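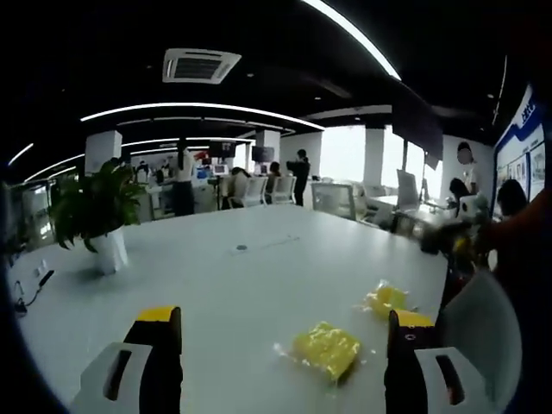

Ticket 837 -- Office printer drops off network
Site: Prusteo, open-plan floor
Status: Resolved

Reported: Printer shows offline on all laptops after lunch. Power cycling brings it back until the next day. First seen Tuesday.

Checked the print server. Queue was stuck on a 600-page job from Evance. Cleared it and printed a test page. Offline again at 1:40 p.m.

Swapped the network cable and moved to wall port 2. No change.
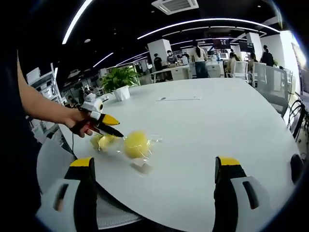
Table on the office floor, yellow items in a clear bag.

Checked the address lease on the router. The printer was set to automatic and its address was being handed to a Piltel desk phone -- same conflict as ticket 858. Phones renew after lunch, which matches the times reported.

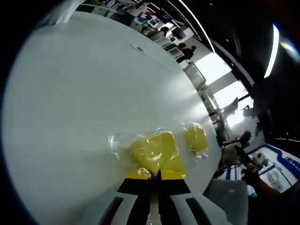 Set a fixed address outside the phone range and updated the queue on the server. Laptops picked up the change after a restart. Left the new cable in place.

No drops in two days. Closing. Reopen if it comes back.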